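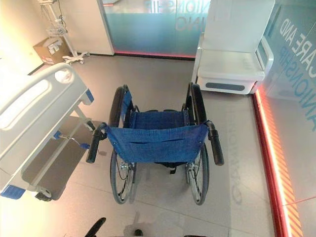
How long do you let a folding wheelchair sit before you check the spokes again? A month if it's only being pushed around the practice room, two weeks if people are sitting in it every day.

February, late morning
Entered by the bench, Ternomov practice room

I'm putting that up top since I get asked it every time I walk past the coffee machine, and now I can just point at the notebook!

So, today was the blue folding chair and then the bed next to it. I started with the chair. Spokes first, both big wheels, plucking them one after another like a very bad harp. Right wheel was fine. Left wheel had a couple that sounded flat, so I gave the nipples a quarter turn each and went around again until the note was close enough (my ear is not great, the Palero gauge is still out on loan, please bring it back). Hand rims got wiped down with the mild stuff. Don't use the orange spray on the chrome, it leaves a haze and then you're polishing until lunch.

Brakes. Left one held. Right one held too, but with less bite than I like, so I slid the clamp forward by 6 mm and tried it again with the sandbag on the seat. Better. I wrote 31 on the tag for the bag, that's kilos, and yes, I know a person weighs more than that. Tomorrow I'll do it with both bags on, 62, before anyone practices a transfer from the bed.

The fabric is okay. Seat has a bit of sag in it, same as you get with any sling seat after a while, and I'm leaving it alone for now. If it gets worse we order the Arside replacement, which took forever last time but did fit. I went over the rivets at the corners of the backrest with a thumbnail, none of them moved. Also emptied the back pocket: one pen cap, one glove, a parking stub from who knows when. Please check the pocket when you're done with the chair!

Push handles: I tried twisting both grips and they stayed put. Good. A loose grip on a ramp is the thing I lose sleep over.

Then the bed. The blue-handled crank was stiff on the way up and fine on the way down, which smells like old grease to me. I cleaned out what I could reach and put in a little of the Ambrosio white grease, then ran it all the way up and back a few times. Smoother, still not lovely. The caster I could get at easily had hair wound around the axle (of course it did) and that took over half an hour with the hook and tweezers.

Left to do: second sandbag test, the other casters, new tag for the bed, and somebody needs to order more of the small nipples because I used the last of the good ones.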